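4.2 Surface wear and cleaning habits in shared workrooms

The second part of the survey dealt with how people look after the tables they share. Ledesma and Tripathi sent the questionnaire to 500 households and small workrooms in Vokambridge and the villages near it. Replies on table care came from 46 workrooms, and these are treated separately from the household replies in Section 4.1.

Most workrooms wiped their tables at the end of the day with a damp cloth. A smaller group used soap, and a few used a spray cleaner meant for glass. Oil or wax was applied once a year or less in most rooms, usually in April before the busy season. Respondents who oiled their tables more often did not report fewer stains, but they did report fewer rough spots. We asked about coasters and mats as well. The answers were too uneven to use, as some respondents counted newspaper as a mat and others did not.

Rooms with one person in charge of cleaning gave more detailed answers than rooms where the work was shared. Sokol (personal communication) found the same in her study of school kitchens and suggests that the difference lies in the reporting and not in the care itself. We cannot settle this with the present data.

Respondents were also asked what they looked at when judging whether a wood surface needed attention. The most common answers were dullness, rings left by cups, and raised grain. Grain pattern affected these judgments. On tables with a fine pattern of waves and knots (Figure 3), light marks were often missed until someone felt them by hand.
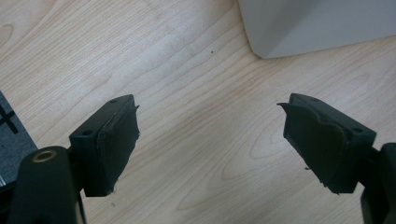

Figure 3. Wavy grain and oval knots on a pale wooden tabletop.

Touch was named as a test in 14 of the workroom replies, most often by people who sewed or worked with paper. They described running a palm along the grain and then across it. Snagged thread was the usual reason given for sanding a spot. Trujillo's earlier interviews at Zalta did not ask about touch, so no comparison over time is possible. Household replies on the same question are given in Appendix B.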